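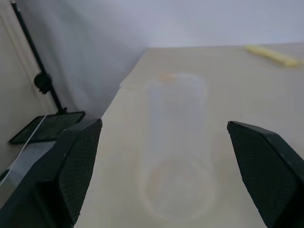
Page last changed: 28th October

Home | Products | Law Office Supplies | Support | Contact
Search products Enter keyword or item no. Go

Skimberg 82 Will and Deed Storage Cabinet

The Skimberg 82 is a locking steel cabinet for original wills, deeds, powers of attorney and closed estate files. It is made for small and mid-size law practices that keep originals on site and need to find them again years later.

The cabinet has 10 drawers. Each one takes legal-size envelopes standing upright, with a label strip along the front. Full capacity is 922 standard will envelopes. Thicker files, such as estate accounts with receipts, take up more room, and most offices give those the bottom two drawers.

All drawers lock from one key. A second lock can be fitted to the top drawer for documents held in escrow. Two keys come with the cabinet. Replacements are cut to the number stamped on the lock, and we need a signed request on firm letterhead before we send one.

A printed register is included, with columns for client name, document type, date received, drawer and date released. Refill pages are sold separately under the Prendska name and fit the older Dantas binders.

The cabinet is not fire rated. If your state bar or your insurer asks for fire-rated storage, see the Travarau safe range.

Price: $1,451, delivery to a ground floor office included. Stairs are quoted separately. Please measure your doorways before ordering.

Color: gray or black. Black has been on back order from April and ships when stock arrives.

Returns are accepted on unused cabinets in the original packing. Registers that have been written in cannot be returned.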